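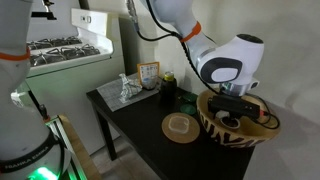 Ekaette Akpan asked first, before I had my coat off, whether the arm needs to know the weight of what it holds. The Mindov people said yes, the tool weight must be entered, but for small items they leave the payload alone.

Thursday, visit to the Sanside kitchen cell. Two robot arms, one a Franka, black table. They let us stay from 10 until lunch. Gripper stroke is set in software and they close slowly - I would try faster. Table height 750 mm, same as ours, so our brackets could fit.

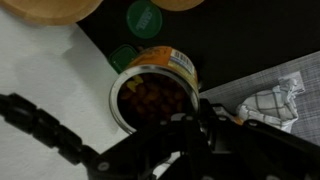 Open can on its side, seen from the gripper.

I wrote down 17 runs on their sheet for the morning, but the column for failures was not filled in, so I make no rate from it. The depth values near shiny metal are poor, they told us, and Gál wants matt tape on test objects. To check at home: does our wrist camera have the same problem with the silver rims?

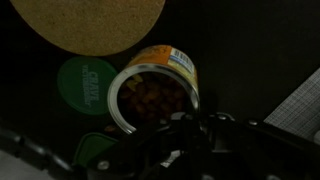 Osa would not use tape at all, came the answer from the back, because then you are testing the tape. We did not settle this.

To do: ask for their cable clip drawing, order one spare connector, send them our speed settings.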